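Wodeck Slip-On Clog, Slate

Item 3813

The Wodeck is a one-piece clog for house, garden and light workshop use. It has no laces, straps or buckles. You step into it from the top and step out again the same way, so it suits people who go in and out of the back door all day. We stock it in slate, a dark blue-grey that tends towards teal in the shade.

The finish is smooth and matt. Two curved grooves run across the covered part of the upper, and a narrow seam follows the outside of the shoe just above the sole edge. The rim round the opening is thick and rounded. Wearers with a high instep usually find it comfortable from the first day, but anyone between sizes should take the larger one.

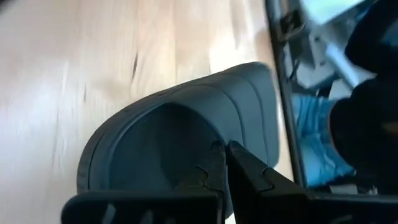 Page last changed: November

Sizes and fit

Whole sizes only, 36 to 47. The fit is wide at the front. With thick socks, go up one size. The left and right shoes are marked inside the heel. A pair in size 42 weighs 675 g.

Care

Rinse with cold or lukewarm water and wipe with a soft cloth. Washing-up liquid is fine for grease. Dried mud comes off the grooves with an old toothbrush. Do not put the shoes in the dishwasher or the tumble dryer, and do not leave them on a radiator or on the parcel shelf of a car in summer. They will shrink at around 80 degrees and cannot be stretched back.

Not suitable for

The Wodeck is not a safety shoe. It has no toe cap and should not be worn on building sites, on ladders or when using a mower. For those jobs see the Grarkow range, which starts at size 38.

Spare parts

Insoles are sold in pairs under the Balogh name and fit all sizes from 36 upwards. Trim them along the printed line. The thicker winter insole takes up about half a size.

Orders and returns

Pairs are sent out from our store in Wusau, normally within 3 working days. Unworn shoes can be returned in their box with the delivery slip. We cannot take back shoes that have been worn outdoors. If one shoe of a pair is faulty, send both, as we do not supply single shoes. Shops ordering full cartons should ask for the trade list and quote the item number above.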